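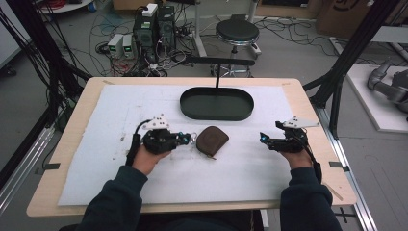
Unit 6: Lost, Mislaid and Abandoned Property

Introduction to Personal Property
Instructor: Beverley Waaka
Handout revised 13/01/2021

Read this before class along with pages 174 to 180 of the course reader. We will not get to treasure trove until next time, so skip that section for now.

1. Where this fits

Last unit covered gifts. In a gift, the owner means to hand the thing over. In this unit the owner has lost physical control of the thing, and someone else has picked it up. The usual objects in these disputes are small and easy to carry: a ring, a coin pouch, a watch, an envelope of cash.

Two questions come up every time. Does the finder have to give it back to the true owner? If the true owner never shows up, who keeps it, the finder or the person who owns the place where it was found?

The first question is simple for lost and mislaid things. The true owner wins. The second takes up most of this handout.

2. The categories

Lost. The owner parted with it by accident and does not know where it is. A ring that slips off a finger on a sidewalk is lost.

Mislaid. The owner put it down on purpose and then forgot it. A coin pouch set on a store counter and left behind is mislaid.

Abandoned. The owner gave it up and meant to give it up. A chair left at the curb with a "free" sign is abandoned. Intent has to be shown. Courts do not assume that people throw away valuable things, and the passing of time is usually not enough without something more.

The label depends on what was in the owner's mind, and the owner is normally missing from the case. Courts work backward from where the thing was and how it was placed. On the floor suggests lost. On a table or counter suggests mislaid. Students often find this unsatisfying, and so do many judges.

3. Who wins

Under the traditional common law approach:

Lost property goes to the finder, against everyone except the true owner and any earlier possessor.

Mislaid property goes to the owner of the premises, who holds it for the true owner. The thinking is that a person who forgot something may remember and come back to look for it.

Abandoned property goes to the first person who takes control of it and intends to keep it.

Exceptions to know: a trespasser usually loses to the landowner. An employee who finds something while doing the job often has to turn it in. Things buried in or attached to the land often go to the landowner.

Many states have replaced some or all of this with a statute. A typical one has the finder turn the thing over to the police, sets a waiting period, and lets the finder claim it once the period has run. The periods and dollar limits differ, so always check the statute first. On the exam, apply the common law unless the facts give you a statute.

4. Duties while holding the thing

A finder who takes control has duties much like those of a bailee. Take reasonable care of it. Make a reasonable effort to return it if there is some clue to the owner. Do not use it as your own. Keeping a thing when you know or could easily learn whose it is may be a crime as well as a civil wrong.

A person who sees a lost thing and leaves it alone generally has no duty at all. The duties start with picking it up.

5. Problems for class

Write a short answer to each. Two or three sentences will do.

a. Maxine Bolger is a customer at Carretero, a shoe store. She finds $866 in an envelope on the floor between two display racks. The manager says the store has a right to it. No one comes forward.

b. Same facts, but the envelope is on the bench where customers try on shoes.

c. Same as (a), but Maxine works there and found it while sweeping.

d. A guest at the Pikwood Hotel leaves a suitcase in the lobby and does not return. The hotel writes to the guest 2 times and gets no answer. A bellhop wants to keep the suitcase.

e. Drollport Storage sells a used cabinet to a buyer. The buyer opens a drawer at home and finds a ring taped to the back. Is the ring lost, mislaid or part of the sale? Who would you rather represent?

For (e), look again at the Unit 2 notes on what a sale includes. There is room to argue either side and you will be graded on the reasons.

6. Terms to know

Finder, true owner, prior possessor, locus in quo (the place where the thing was found), bailee, conversion, replevin, relative title.

Relative title is the one people miss. A finder's title can be good against one person and bad against another at the same time.

Written answers are due at the start of the next class. Anyone who missed the December quiz should see me about the make-up before then.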